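03/12/2022

收针了！收完了！今天晚上九点多一点，披肩最后一针从棒针上下来，我把线头拉过去，剪断，然后抱着那一大团皱巴巴的东西在客厅里转了两圈。从八月起头到现在，中间拆过、哭过、丢在筐里不理过，最后居然真的有一条披肩躺在我腿上。先写下来，怕明天早上起来就没这么高兴了（不会的，明天早上还要高兴）。

花样叫 Pedlow，是 Nadège Boyer 设计的，月牙形，从脖子后面正中起针，往两边慢慢长出去。起头只有一点点针，小得像一只书签，织到最后一行是442针，整根环形针的绳子都被挤满了，针目一层叠一层，推都推不动。我用的是3毫米的针，Bistex 的，针尖很尖，挑花的时候痛快得不得了，坏处是右手食指的指腹被戳出一个小硬块，现在打字都能感觉到。

全部367行。行数我记得这么清楚，是因为图解每一行我都用铅笔划掉，划到后来那几张纸软得像布一样，折痕的地方已经快断了，用透明胶带贴了两回。最后一行划掉的时候我划得特别用力，把纸划破了。

线是 Lurnik 的细羊毛，颜色叫“湿石板”，色卡上看是灰，拿到手里才知道里面有蓝，有一点点绿，阴天的窗边还会冒出一丝紫来。在 Urbonaitė 的店里我站在架子前面挑了快一个钟头，本来是要买酒红色的，酒红色都已经抱在怀里了，转身看见这个灰，就把酒红放了回去。当时店里的人说，灰色织蕾丝花样会显得很静，我说我就想要静一点的。现在看，选对了！酒红色要是织成这么大一片，我大概只敢过年的时候披。

下午去把图解的最后一页重新打印了一份，原来那份右下角被茶泡过，边缘那几个符号看不清是左斜并针还是右斜并针。 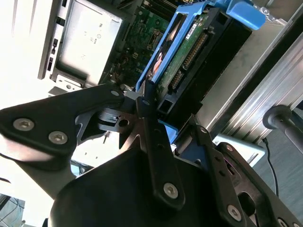
敞着的电脑机箱，歪歪斜斜的一张。

新打印的那一页真是救命。原来我一直看成左斜的地方其实是右斜，幸亏只织了半行，退回去也就十来分钟。退针的时候我很冷静，跟八月那会儿完全不是一个人了。八月我漏了一个空针，隔了二十多行才发现，叶子花纹整个往旁边歪，当时坐在地板上，电风扇对着吹，一边拆一边骂自己，骂完把针目一个一个挑回来，挑到半夜。第二天给 Rhonda Sutherland 写信，说我可能不适合织蕾丝。她回得很快，只有两句话，一句是“去买安全线”，一句是“每重复一组花样穿一根”。我照做了。后来拆过的几次，每次都只拆到安全线，线像一道小门槛一样横在那里，针目整整齐齐地等着我，那种安心真是没法形容。

我想把这条写大一点给以后的自己看：安全线！用光滑的棉线！颜色要跟毛线差得远！我第一次偷懒用了同色系的羊毛线头，抽的时候毛跟毛粘在一起，抽得我一身汗，有一根到现在还有几丝浅灰色的毛留在里面，翻过来对着灯能看见。算了，就当是签名。

收针用的是弹性收针法，两针并织，再放回左针，再两针并织，慢得要命。442针，从下午打印回来开始，中间煮了一锅面，接了妈妈一个电话（她问我披肩织好了能不能盖腿，我说能，她说那给她也织一条，我说好，说完就后悔了半秒钟），一直收到晚上。弹性收针特别费线，最后那段时间我一直盯着线团，它越来越小，越来越扁，后来散成一小窝，我的心都提到嗓子眼了。剩了多少呢，绕在手指上几圈，够缝两个线头。真的就那么多！我把它夹在这一页里，以后翻到还能摸一摸。

完成以后放在厨房秤上称，195克。披肩居然这么轻，又居然这么重。四个月里拎着它上火车、带去牙医诊所、带去外婆家，塞在包里被钥匙勾住过一次，全在这195克里头了。

洗和定型是明天的事，但我今天晚上已经忍不住把东西都摆出来了。泡沫垫拼在书房地上，防锈珠针一盒，定型钢丝一捆，卷尺，还有那条专门用来吸水的旧浴巾。步骤我抄一遍，上次定型那条小三角巾的时候手忙脚乱，差点把湿披肩直接拎起来，羊毛湿了以后重，一拎就拉长了，回不来的。

1. 凉水，放一点羊毛洗剂，按下去，不要搓，泡二十分钟。
2. 托着捞出来，整个捧在手里，轻轻压水。
3. 平铺在浴巾上，卷成一个长卷，站上去踩，脚后跟也要踩到。
4. 上边先穿钢丝，拉成弧线，再从中间往两头固定。
5. 花边的每个尖角插一根针，先插正中，再插两头，再补中间的。
6. 干透之前不许碰！不许！上次就是忍不住提前拔了两根，那两个角到现在都是圆的。

蕾丝在定型之前真的很丑，我得诚实地记一下今天晚上它的样子：像一块煮过头的海带，花纹全缩在一起，空针一个个闭着眼睛，叶子也不像叶子。要是有人这时候进来看见，肯定不会明白我为什么在客厅里转圈。可是我用两只手把一小块往外一撑，孔就开了，叶脉的那条线直直地立起来，灯光从洞里漏到裤子上，一点一点的。我撑开，放掉，又撑开，玩了好半天。

Nadège Boyer 在花样最前面写过一小段话，大意是请大家织的时候不要老想着定型之后的样子，手上的这一团也是它。刚开始读的时候觉得有点玄，织到一半才懂一点点。有一阵子我很着急，每织完一组就拉开来拍照，看像不像封面上的那条，越看越觉得不像。后来天冷了，披肩大到能盖住膝盖，一边织一边被它暖着，就不怎么去比了。十一月那几个下雨的晚上特别好，听广播剧，脚边放一壶热茶，来回地织，反面全是上针，手自己会走，脑子可以空着。
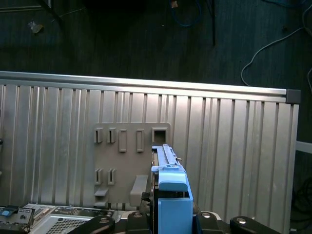 花边之前那一圈罗纹，我一开始是很看不起的。图解上就两个符号，一下一上，一下一上，织了好几个晚上，除了竖条还是竖条，我跟 Rhonda 抱怨说它把前面那么漂亮的叶子都给压闷了。她说你先别急，去看看竖条是怎么吃光的。于是我这阵子看什么都像罗纹：暖气片、芹菜、灯芯绒裤子，连照片里这块铝板也是，一棱一沟竖着排过去，当中几道亮得发白，靠左边就暗成一片闷闷的灰，明明是同一块板。再回来看我的披肩，把罗纹的那一段搭在沙发扶手上，弯过去的地方下针鼓出来接着光，上针缩在沟里，同样的灰线一下子分出深浅，比平铺着的时候好看太多了！原来它是要弯着看的，围在脖子上正好是弯的。我立刻把抱怨收回了，还专门写了封信去收回。

罗纹还有一个好处，它把花边和主体之间的松紧给匀过来了。我织蕾丝手松，织平针手紧，前面几块的密度多少有点不一样，自己摸得出来，别人大概看不出。过了那一圈罗纹，后面的尖角就整齐多了，像是让大家先站好队再走。以后要是自己改花样，我也想在中间加这么一段缓一缓。（看看我，才织完一条就想着改花样了！）

说起改，这条其实已经偷偷改过一处。原图在正中脊线两边各放一颗小珠子，每隔几行一对，我试着串了几颗，好看是好看，可是珠子贴在后颈上凉凉的，我不喜欢，就全部换成了一个小小的扭针。远看几乎没有，近看像一条细细的辫子顺着背往下走。这大概是整条披肩里我最得意的地方，谁来我都要翻给人家看，请准备好。

接下来织什么，已经想了一晚上了。妈妈的那条肯定要织，她怕扎，Lurnik 这个线洗完会软一点，可我不敢保证软到她满意。要先织一小块样片洗了给她贴在脖子上试，试一天，她不喊痒再买线。颜色她说“随便”，这两个字最危险。上次说随便，我给她织了一顶芥末黄的帽子，她戴了一次，说像个柠檬。这次要带她一起去 Urbonaitė 的店里，让她自己抱一团在怀里，抱着不肯放的就是那个颜色。

给她的不织月牙形了，织长方形，宽一点，能盖腿，花纹少一点，空针不要太大，她手上戴戒指会勾住。边上加个罗纹！一定要加罗纹！针换粗一号，蓬一点，也快一点，争取开春前给她。要是开春前织不完，那就算明年冬天的，早早织好了压箱底，也不错。

还有袜子。袜子只织了一只，另外一只起了头搁在那里，从入秋搁到现在。明天定型的时候人不能碰披肩，手闲着肯定要犯错误，正好把那只袜子拿出来织脚后跟。脚后跟我总是记不住，每次都要重新看一遍教程，看的时候觉得太妙了，平平的一片怎么就拐了个弯，织完立刻忘光，下一只又觉得太妙了。

给 Rhonda 的信也得写。她一直没见过这条披肩的全貌，我只给她看过局部，多半还是出错的局部，她大概以为我织了一条全是毛病的东西。等定好型，把它挂在窗前拍一张，背着光，让所有的孔都亮起来。再给她寄一团好线，她教了我那么多，光一句谢谢不像话。她喜欢绿，那种带点黄的绿，像刚冒出来的豌豆苗。

线头还没藏，两个，一头一个。藏线头我一般会拖，今天不想拖，可是眼睛已经花了，灰线穿针穿了三次没穿进去，还是留到定型以后，湿的时候拉扯过一遍再藏也更牢。别剪太短，留一拃长。

刚刚又去书房看了一眼，珠针的盒子盖好了，泡沫垫拼得有一条缝，用脚推了推合上了。披肩搭在椅背上，从门口看过去灰灰的一大片垂着，下摆那一圈尖角卷着边。我披上它照了镜子，皱的，卷的，有一个角还翘到下巴上。披着写完这一页，肩膀很暖和。

明天要早起，趁上午的光。羊毛洗剂好像只剩瓶底一点了，睡前去摇一下看看。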